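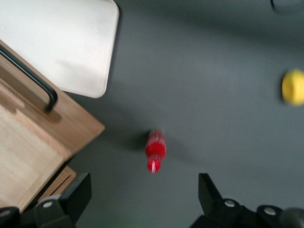
1/ Neresari Home Services: guidance on kitchen surfaces and cutting boards for residents of shared housing

This thread replaces the notice we posted in February. It applies to all residents of the Lanz and Inditz buildings and to guests who use the shared kitchens. Please read it through before your next kitchen shift.

2/ Daily cleaning of counters and tables

Clear the surface fully before you wipe it. Crumbs left along the back edge draw insects, and most of the complaints we receive in warm months concern the back edge. Use hot water and dish soap first. Disinfectant is used second, on a surface that already looks clean.

3/ Dark surfaces

The newer tables at Inditz are dark and matte. They hide grease well and show streaks badly. Residents often respond to streaks by adding more soap, and this makes them worse. Wipe once with soap, once with plain water, and dry with a clean cloth. Paper towels leave lint on these tables and should be kept for spills.

4/ Cutting boards

Each kitchen has separate boards for raw meat and for everything else. The label is on the underside of the handle. If the label has worn off, treat the board as a raw meat board and tell the building office. A new label will be issued the same week.

5/ Washing plastic boards

Plastic boards may go in the dishwasher, standing upright along the side rack. They should not be laid flat over the spray arm. Gray smudges on a white board usually come from metal pans and baking sheets. They can be removed with a paste of baking soda and water, left on for 8 minutes and then rinsed.

Deep knife cuts are a different matter. A board with cuts that catch a fingernail should be handed in for replacement.

6/ Washing wooden boards

Wooden boards are washed by hand and stood on edge to dry. Do not leave them in the sink. Do not dry them on the radiator – three split this winter at Lanz. Food-grade mineral oil is kept in the cupboard under the sink and should be applied once a month by the resident on kitchen shift.

7/ Wooden boxes and trays

The same rules cover wooden boxes used for bread, onions, tea or spices. Empty the box, brush out the corners, wipe with a damp cloth and let it dry with the lid off before anything goes back in. Soaking loosens the joints. Boxes that smell musty after drying should not be used for food.

8/ Disinfectant

The product supplied to all kitchens is Bustex concentrate. Residents must use the measuring cap. The dilution for counters is 17 milliliters to 500 milliliters of cold water, mixed in the marked spray bottle only. A stronger mix does not clean better and leaves a sticky film, which then has to be washed off.

Leave the solution on the surface for 2 minutes. Surfaces that touch food must then be rinsed with clean water.

9/ Never mix Bustex with bleach, vinegar or drain cleaner. If this happens by accident, leave the kitchen, open a window on your way out if it can be done safely, and call the duty line printed on the kitchen door. Do not try to clean up the mixture yourself.

10/ Cloths and sponges

Kitchen cloths are changed every day. Used cloths go in the lidded bin and are washed hot by the building laundry. Sponges are changed weekly. A cloth that has been on the floor is a floor cloth from that moment on and must not return to the counter.

11/ Questions we have received

Several residents asked whether they may bring their own boards. Yes. Personal boards should be marked with a room number and kept on the resident's own shelf. The house is not responsible for personal items left in the drying rack.

Two residents asked about scented sprays. These are not permitted in the shared kitchens, as some residents have asthma. They may be used in private rooms.

12/ One resident asked whether lemon juice can replace disinfectant on the raw meat boards. It cannot. Lemon and salt are fine for removing the smell of onion or garlic from a wooden board, after which the board still needs to be washed in the usual way.

13/ Kitchen shifts

The shift list is posted inside the pantry door. If you are unable to do your shift, please arrange a swap and write both names on the list. Swaps agreed by message only are not recorded, and the resident named on the list remains responsible.

14/ Contacts

Lanz: Zoriana Polishchuk, building office, ground floor.
Inditz: Hanna Chornovol, building office, second floor – please use the side entrance while the front steps are under repair.

Replacement boards, labels, cloths and measuring caps may be collected from either office during opening hours. Please bring the damaged item with you.

15/ This guidance takes effect on 1 Jun 2023. Printed copies in English and Ukrainian will be placed in every kitchen. Residents who would like a large-print copy may request one by replying to this thread or by leaving a note at the office.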